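Folding Cloths Flat: Notes on a Small Rectangle

Nov 29, 2021

Most of what I have written on this blog about laundry concerns large items, where errors average out. A fitted sheet folded badly is still a folded sheet. Small cloths are less forgiving. A corner that is off by the width of a finger on a bath towel goes unnoticed, and the same error on a cleaning cloth makes the stack lean.
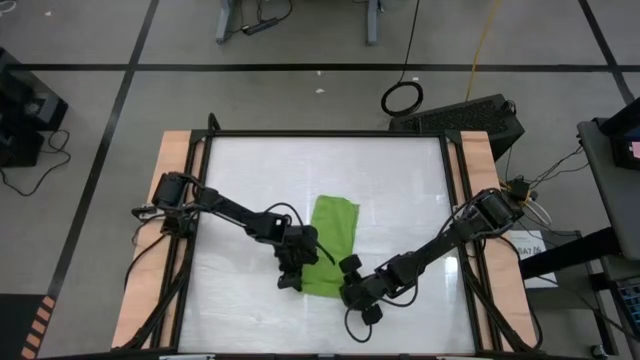

I have been folding cleaning cloths in quantity since June, when the shared kitchen at Utine moved from paper to washable cloth. The weekly count is 286. Of those, 213 are the plain microfiber type and the remainder are cotton, which behaves differently and gets its own section further down.

Surface

A smooth hard top is the best surface I have used. Cloth slides on it without catching, so a misplaced edge can be nudged into line without lifting it. On a wooden counter with open grain, microfiber grabs and the nudge turns into a wrinkle. A padded ironing board is worse. The cloth sinks slightly and the edge you are trying to align to is no longer straight.

White is useful with colored cloths. The edge reads clearly and any double thickness shows as a darker band. Scuffs on the top make no difference as long as they can't be felt with a fingertip. Glare does make a difference. I turn my table so that the ceiling light falls to one side of where I work.

Orientation

I lay the cloth with its long side running away from me. The far end is set first: both corners down, edge square to the table. After that the far end is left alone. All the work happens at the near end, with one hand on each side.

Vasiliki Tsoukalas, who runs the linen room at Chauke, does it the other way around and sets the near end first. Her stacks are as straight as mine. Her reasoning is that the near end is easier to see. Mine is that the near end is easier to reach, so it should be the end that moves.

Grip

Pinch the corner itself, with no more than a fingertip of fabric between thumb and forefinger. If the grip lands partway along the side, the corner hangs free and curls under when it is set down. If both hands come in from the sides and push before they pinch, the cloth bunches in the middle. That bunching is the most common fault I see in other people's folding and it was the most common fault in mine for the first month.

The correction is to come down from above with the fingers already slightly open, touch the table, then close. The cloth should not travel sideways at all.

Fold one

Lift both near corners together, low, and carry them to the far edge. Low means a hand's height at most. Lifting higher lets air under the cloth and the top layer lands a little askew. Set the corners down on the far corners, release, and sweep once from the center outward with the side of the hand. Sweeping from one side to the other pushes the slack to the far side and leaves a ridge.

Fold two

Left to right, same method. The result is a quarter of the original, with two folded sides and two open sides. Stack with the thick corner alternating front and back. With all the thick corners together, a stack of any height tips.

Cotton

Cotton from the Rokska line shrinks more in length than in width, so after several washes the cloths are no longer the size on the label and the corners are no longer square. Align to the fold, let the open edges fall where they fall, and put the ragged side to the back of the shelf. Ruan Visser asked in the comments on an earlier post whether steaming fixes it. I tried it on a few. They relaxed while warm and had returned to their previous shape by the next morning.

Shelf

The cloths go on the Avico rack, 2 stacks deep, folded side out. Microfiber on the upper shelf, cotton below. New cloths go in at the bottom of each stack so that the older ones get used first. I am still undecided about sorting by color and have left it alone for now. Next post will be on aprons, mainly what to do with the strings.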